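Shared storage fails at the label, and most offices spend their money on the furniture instead. When Plundley refitted its supply room in November, it bought new shelving and left 16 categories undefined. Staff kept putting items wherever they fit.

A compartment needs one written rule, short enough to read while standing.

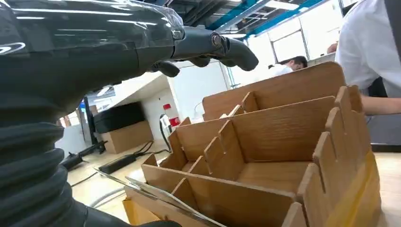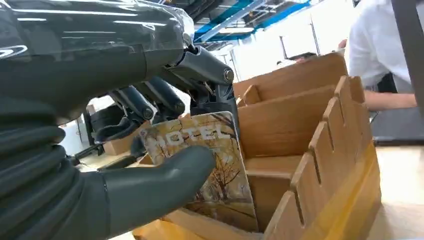
Who should write the rules?

The people who return items, as they handle the exceptions.

Puslow tried the reverse. A manager drafted 8 pages of definitions, and the overflow bin was full within a month. I would cap any scheme at one page and delete a category before adding another. Unused categories cost search time on every visit.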